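Kitchen Notes: Caring for the Bamboo Boards

The shared kitchen at Sovwood has been back in full use since March, and the counter is carrying a lot. Firdevs Dursun spent an afternoon going through the boards and dishes, and asked that the following go in this issue.

The large bamboo board with the juice groove is the one most people reach for. Please wash it by hand with warm water and a little dish soap, both sides, and stand it on edge to dry. It should not go in the dishwasher or soak in the sink. The groove collects crumbs and needs a pass with the brush. If the surface feels rough, rub in a teaspoon of food-grade mineral oil, leave it for 20 minutes and wipe off what is left.

Small bowls and cups can be used on the board for scraps or chopped herbs - just take them with you when you are done.
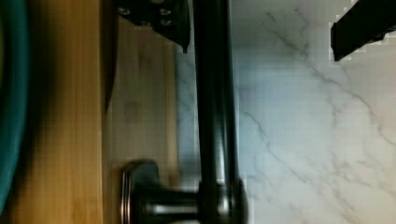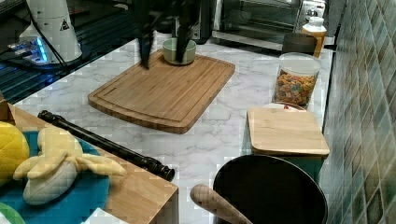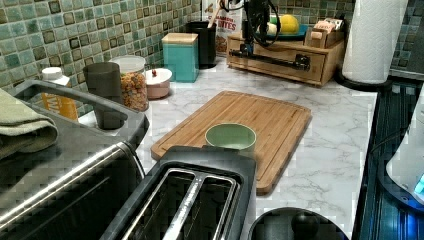
Bamboo board on the marble-patterned counter at Sovwood.

Muammer Yalçınkaya adds two points about the rest of the counter. Leave space around the toaster and the toaster oven while they are on, and keep dish towels and boards away from them until they have cooled. Cereal belongs in the clear jar with its lid on. When the jar runs low, refill it from the pantry and write the item on the shopping sheet.

The mosaic tile behind the counter can be wiped with a damp cloth. Do not use vinegar or scouring powder on the tile or the countertop. A drop of dish soap is enough for most splashes, including grease.

We have set aside 200 dollars this year for replacing worn kitchen items. Şükran Kurtuluş is keeping the list and would like suggestions by the end of the month. So far it has a second brush, a set of dish towels and a rack that would hold the boards upright - the rack depends on finding one that fits beside the sink.

Olesia Hordiienko has the mineral oil and will show anyone how to use it. Leave a note in her mailbox or call the office at extension 2322.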